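Notes from the allotment end of Drummont

Well, May has been a funny old month for seedlings! I had 2 trays of runner beans hardening off by the back door and lost the lot to slugs in a single night. Marijke Van Dijk took pity on me and brought round a few spares on Tuesday, along with a bag of her own compost (lovely stuff, dark as fruit cake), so I'm back in business.

The seed swap went well too. Tahsin Begum added up the packets afterwards and made it 3,373 since the swaps began, which I'd never have guessed. The purple peas went first, as they always do, and there are still plenty of leeks if anyone wants them - just knock.

I've given up on carrots in the open ground. Rianne Aerts grows hers in old dustbins filled with sand and sieved soil, and they come out straight as rulers, so I'm copying her this year. I'm also trying a squash called Ostemano that wants a good two metres to itself. Wish me luck finding that!

One last thing: please coil the hose after you've used it. I went flying over it with a full watering can and my knee is still green.

Seeds for the next swap can go to Liesbeth Hendriks at any time.

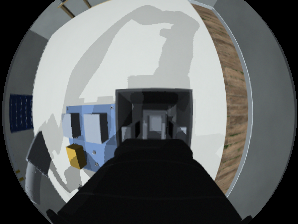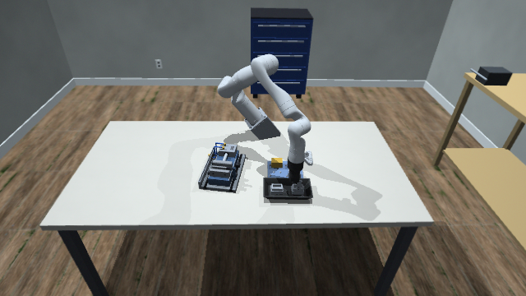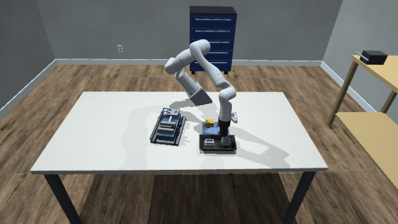
Computer-rendered views, all three with a robot in them.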